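We use cookies to keep this site running and to count visits. Accept | Settings

Home | Guides | Bench safety | Templates | Downloads | Contact

How to write and keep house rules for a two-arm tabletop cell

Last revised 4 Sep 2023

Small arms on a shared table tend to get treated like office equipment. They are light, they run off a wall plug, and the jobs they do look harmless. They can still pinch a finger, drag a cable or pull their own base loose. At Primik we wrote a short set of bench rules for packing and unpacking work, and the Bimberg site now uses the same set. Copy it and change what doesn't fit.

These rules sit under your formal risk assessment and don't replace it. If your cell is covered by a published safety standard, that comes first.

Before power goes on

1. Check the mounting. Push each base sideways by hand. If it moves, tighten the clamps and push again. Do this at the start of every shift and after anyone has moved the table.

2. Follow each cable from the wrist to the base with your hand. You are looking for tight spots at full reach and for slack that could catch on a joint. Leave a loop where the wrist turns, and keep that loop clear of the other arm.

3. Look at the gripper fingers. Small nicks on the tips are fine. Cracks are not, and a cracked finger gets replaced before the run.

4. Clear the table of everything that isn't part of the task. Cups, phones and hand tools go on the shelf. Parts that are meant to be loose on the table should be named on the task sheet, so the next person knows to leave them.

Setting the shared zone

Two arms that can reach the same box need a rule about who goes in. Ours is that one arm works over the box and the other waits with its gripper outside the walls. The waiting arm holds still until the working arm has lifted clear.

Mark the box position on the task sheet with a sketch. Tape on the tabletop works too, but it lifts after a few weeks and the cameras sometimes pick it up.

Keep a gap of 60 mm between the two grippers at their closest planned point. We started with 30 and found it too small once cable swing was counted.

During the run

5. Stay within reach of the stop button, with both hands off the table.

6. Use reduced speed for the first 11 cycles of any new or edited program. If you change the box, the items or the camera angle, start the count again.

7. Don't reach in to fix a badly placed item. Stop the arms, wait for them to settle, then move it. Most of our near misses came from somebody straightening a part while an arm was paused – a paused arm can restart.

8. If an item gets stuck under another one, stop and log it. Forcing the grip bends the box wall and can overload the finger joints.

After the run

9. Park both arms before you cut power. Many small arms drop when the motors go off, so support the longer one by hand if it has no brakes.

10. Write down stops, dropped items and anything you tightened. Two lines in the log are enough.

Box work on the shared table
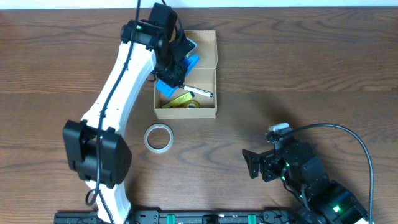
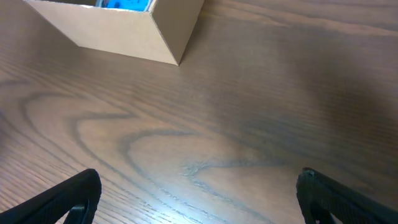
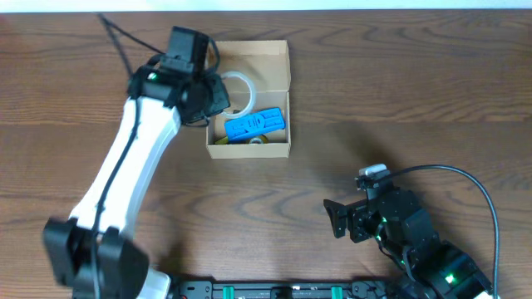 On the Kereama line the waiting-arm rule was the one that met the most resistance, with the complaint that it wastes cycle time, and a reply from Festavari put it this way: we dropped the rule for a month, gained very little, and spent the time we saved re-seating cables. They brought it back in November and added a line to their task sheet saying which arm has the box first.

Related guides
Task sheet template for shared tables
Cable routing on small arms
When to replace gripper fingers
Stop button placement: a checklist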